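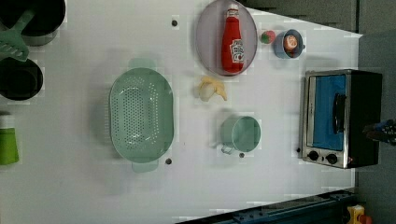 Mint-green colander and plush ketchup bottle, August

Print this page | E-mail this page

Relen Family Food Sessions: progress report to the Prastitz Fund
From Fathima Herath

Hello all! I promised you something shorter than last time, so I'll start with enrollment, which has gone better than I dared to hope. We had 164 families signed up by the end of August, and we'd only told you to expect 36 by then (I was being careful, and I'm glad to be wrong). The evening group filled first. The morning group took longer, mostly on account of the bus change, but it has a steady crowd now and they're a noisy, lovely bunch.

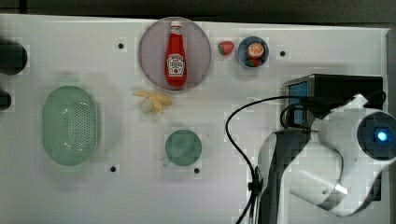 Money next. The supermarket vouchers came to $300 less than we budgeted, and I'd like your okay to move that over to printing. The recipe cards keep walking out the door! People take one for a sister and one for a neighbor, and I don't want to tell them to stop. Wokidton Print has given us a fair price on a second run with bigger type and the lentil soup corrected (it said tablespoons of salt, sorry again).

The Vietnamese cards are still with Lâm, the translation shop on Mill Street. They asked good questions about what we mean by "a handful," and I had to go home and measure my hand.
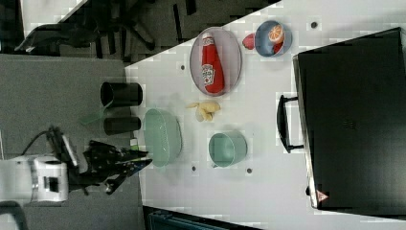

What hasn't worked so well is the phone follow-up. We planned to call every family a month after their last session and ask what they're cooking. People don't pick up, and I can't blame them, I don't either. Text messages do much better, so I've switched to those and I'm keeping the questions down to two. So far the bean chili is winning by a mile.

We also lost the Prastitz kitchen for a couple of weeks while the drain was fixed. I pushed those sessions back and paid the cooks their usual 30 minutes of setup time anyway, which felt right.

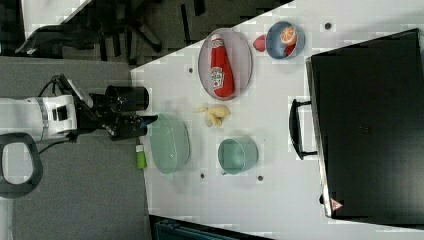

Coming up: a budget shopping walk, the new cards, and a session on school lunches that parents have been asking me for since spring. I still need a decision from you on whether child care can come out of the main grant. If it can't, please tell me soon so I can ask elsewhere.

Thanks, as ever,
Fathima

Contact us | © Relen Family Food Sessions | Back to top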